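Hold music in telephone ordering

Hold music in telephone ordering is recorded music that a caller hears while waiting for a sales agent of a mail-order or television shopping company. It belongs to the wider group of functional music, together with store music and elevator music. The practice is older than online shopping, and it remains in use at companies where a large part of the customers still prefer to order by voice.

Origin

Early order lines had no sound during the wait. Callers often believed that the connection was lost and hung up, then called again and took a new place in the line. Sellers began to play a short loop from a tape machine, usually with a spoken message between the pieces. When digital telephone exchanges arrived, the tape was replaced by stored files, and a company could change its music without sending a technician.

Selection of music

The telephone line carries only a narrow band of sound. Deep bass and high cymbals are mostly lost, and dense arrangements become unclear. For this reason the suppliers prefer solo piano, acoustic guitar and light strings in the middle register. Singing is used less often, as callers may take a voice in the song for the agent.

The supplier Trurkance divides its catalog by tempo and by the type of goods sold. It holds 1265 pieces, of which 800 are instrumental. Kitchen goods are matched with faster pieces, bedding and clothing with slower ones. Brekero, a smaller supplier, does not sort by goods and offers one mixed program for all clients, changed every July.
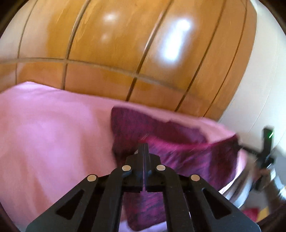 Tannous, writing on the same question, objected that the division by type of goods has little value, as most callers have already decided what to buy before they dial, and the music can only make them stay or leave. In this view the length of the loop is more important than its style – a caller who hears the same opening again becomes aware of how long the wait has been.

Loop length and repetition

A loop is the full program before it returns to the first piece. Short loops were common in the tape period because of the limited storage. Modern loops are longer, and many systems start each caller at a random point. Spoken messages are still placed between pieces, with the estimated waiting time or the current offers. If they come too often, callers complain about them more than about the music, because each interruption sounds like the beginning of an answer.

Licensing

Playing music to callers is treated in many countries as a public performance, and the seller needs a license even if the recording was legally bought. Some companies avoid this by ordering original music. The shopping channel Evel used 2 commissioned pieces on its order line and later played them on air as well, during the display of prices. Other sellers pay a yearly fee to the supplier, who then settles the rights with the owners.

See also

Background music
Call queue
Television shopping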